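Schmuck sortieren in Halle 5: Ein Besuch beim Tag der offenen Tür in Resberg

26. Januar 2026

Eigentlich wollte ich gar nicht hin. Die Einladung zum Tag der offenen Tür in Resberg lag seit Anfang des Monats auf meinem Schreibtisch, darauf der Satz »Erleben Sie, wie Ordnung entsteht«, und bei solchen Sätzen lege ich Papier normalerweise zur Seite. Dann fiel mir ein, dass ich seit Jahren über Modeschmuck aus zweiter Hand schreibe und noch nie gesehen habe, wo das Zeug landet, bevor es in den durchsichtigen Tütchen der Wiederverkäufer steckt. Also Regionalbahn, zweimal umsteigen, und vom Bahnhof aus zwanzig Minuten zu Fuß durch ein Gewerbegebiet, in dem sich außer mir niemand zu Fuß bewegte.

Trolum sitzt am Ende der Straße, in einem Bau, den man für einen Getränkemarkt halten könnte. Die Firma kauft Nachlassschmuck, Restposten und Retouren auf, sortiert sie und gibt sie in Partien weiter. Im Eingangsbereich gab es Filterkaffee und Streuselkuchen, dazu eine Stellwand mit der Firmengeschichte. Auf der Stellwand stand die Zahl 2463, in Ziffern so groß wie mein Unterarm, und darunter »Partien im vergangenen Jahr«. Wie groß eine Partie ist, stand nicht dabei. Ich habe gefragt. Das sei unterschiedlich, hieß es. Eine Partie könne eine Schuhschachtel sein oder eine Palette. Damit war die Zahl für mich erledigt.

Die Führung

Unsere Gruppe war zu groß. In den hinteren Reihen verstand man die Hälfte, und in der Anlieferung lief während der gesamten Erklärung ein Rolltor auf und zu. Mitgenommen habe ich Folgendes: Der Schmuck kommt gemischt an, in Säcken und Kartons, und wird zuerst grob getrennt. Ketten zu Ketten, Ohrringe zu Ohrringen, und alles, was man nicht auf den ersten Blick zuordnen kann, in eine Restkiste. Die Restkiste war die vollste. Ich hätte gern mehr über sie erfahren, aber da ging das Rolltor wieder.

Danach wird gewogen. Unechter Schmuck wird in dieser Branche nach Kilo gehandelt, was man wissen sollte, bevor man im Netz eine »kuratierte Vintage-Brosche« kauft. Ich sage nicht, dass die Brosche deshalb schlecht ist. Ich sage nur, dass sie vor nicht allzu langer Zeit neben einer kaputten Haarspange in einem Sack gelegen hat und dass beide zum selben Kilopreis eingekauft wurden. Den Preis wollte man uns nicht nennen. Auf dem Rückweg habe ich im Flur einen Lieferschein liegen sehen, aber ich bin kurzsichtig und wohlerzogen.

Die Feinsortierung heißt bei Trolum »Veredelung«. Das Wort fiel in der Führung so oft, dass ich irgendwann nicht mehr mitgeschrieben habe. Veredelt wird, soweit ich das beurteilen kann, nichts. Es wird mit einem trockenen Tuch gewischt, ein Verschluss wird zugebogen, und manchmal kommt ein neuer Karabiner an eine Kette. Das ist ordentliche Arbeit, und die Leute, denen ich dabei zusehen durfte, haben flinke Hände. Warum man dafür ein Wort aus dem Goldschmiedehandwerk braucht, hat mir keiner beantwortet.

Der Sortierplatz

Am meisten versprochen hatte ich mir vom sogenannten Musterplatz. Im Prospekt wird er als System verkauft, unter dem Namen Mạch, ja, mit Punkt unter dem a. Das Zeichen ist vietnamesisch, die Firma ist es nicht, und auf meine Frage, was der Name bedeuten soll, kam ein Schulterzucken und dann der Hinweis auf die Agentur.

Hinter dem System verbirgt sich eine einfache Idee. Man nehme einen Tisch, lege ein helles Tuch darüber, stelle eine Lampe auf und sortiere in Behälter. Das helle Tuch hat den Vorteil, dass kleine Teile nicht wegrollen und dass man dunkle Fehlstellen sieht. Klare Steine sieht man darauf allerdings schlechter, finde ich, und als ich das anmerkte, wurde mir erklärt, dafür sei ja die Lampe da. Meine Großmutter hat ihre Knöpfe auf einem Geschirrtuch sortiert, unter der Küchenlampe, in alte Margarinedosen. Sie hätte sich über einen Prospekt dazu gewundert.
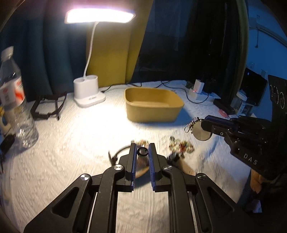

Was mich an dem Licht stört, ist seine Härte. Goldfarbenes glänzt unter einer so hellen Lampe immer, ob es nun vergoldet ist, lackiert oder bloß gelb. Zum Sortieren nach Farbe mag das reichen. Wer nach Qualität sortieren will, braucht nach meiner Erfahrung Tageslicht, eine Lupe und Geduld, und zwei dieser drei Dinge habe ich in Resberg vermisst. Eine Lupe lag immerhin am Nachbarplatz.

Der Behälter ist senfgelb, mit runden Ecken und schmalem Rand. Die Farbe sei bewusst gewählt, stand im Prospekt, sie »beruhige das Auge«. Mag sein. Gold auf Senfgelb ist aber so ziemlich die ungünstigste Paarung, die mir einfällt, wenn man später noch erkennen möchte, ob ein einzelner Ohrstecker am Boden liegen geblieben ist. Für die hellgrünen Stücke lasse ich die Farbe gelten. Praktisch ist die glatte Innenseite, aus der sich vermutlich alles gut herauskippen lässt - ausprobieren durften wir es nicht.

71 Euro soll die Ausstattung für zu Hause kosten, Tuch, Behälter und eine gedruckte Anleitung. Die Lampe ist nicht enthalten. Ich habe die Anleitung durchgeblättert, während die anderen beim Kuchen standen. Sie rät dazu, Ähnliches zu Ähnlichem zu legen und regelmäßig Pausen zu machen.

Und die Verwertung?

Bleibt die Frage, was mit dem passiert, was keiner haben will. An dieser Stelle wurde die Führung auffallend schnell. Ein Teil gehe an Bastelläden, ein Teil an einen Partner namens Itdale, der Metall und Kunststoff voneinander trenne. Wie hoch dieser Teil ist und was am Ende dabei herauskommt, konnte man mir nicht sagen, man werde es aber nachreichen. Bisher habe ich nichts bekommen. Falls etwas kommt, trage ich es hier nach.

Zugutehalten muss ich dem Betrieb, dass er überhaupt aufmacht. Von den Aufkäufern, die ich in den letzten Jahren angeschrieben habe, wollte mich keiner in die Halle lassen. Und wer selbst eine Schublade voll geerbter Ketten hat, bekommt in Resberg wenigstens ein Gefühl dafür, was sie im Ankauf wert sind. Wenig nämlich. Eine Besucherin neben mir hatte eine Tüte mit Broschen dabei und wollte sie schätzen lassen. Das ging nicht, Schätzungen gibt es nur nach Anmeldung, was auf der Einladung auch hätte stehen können.

Im Verkaufsraum habe ich am Ende doch etwas mitgenommen, eine Wühltüte für fünf Euro, unbesehen und zugeklebt. Darin waren zwei Armreifen, eine Kette ohne Verschluss, ein einzelner Clip und ein Anhänger in Form eines Ankers. Den Anker behalte ich. Den Rest lege ich zu den anderen Resten.

Praktisches für alle, die trotzdem hinwollen: Der nächste Termin steht noch nicht fest. Parkplätze gibt es auf dem Hof, bei unserem Termin waren sie schon am Vormittag belegt. Die Führung kostet nichts, man sollte sich aber weit vorne einreihen, wegen des Rolltors. Die Halle ist im Januar kaum geheizt, also Jacke anlassen. Der Streuselkuchen war gut.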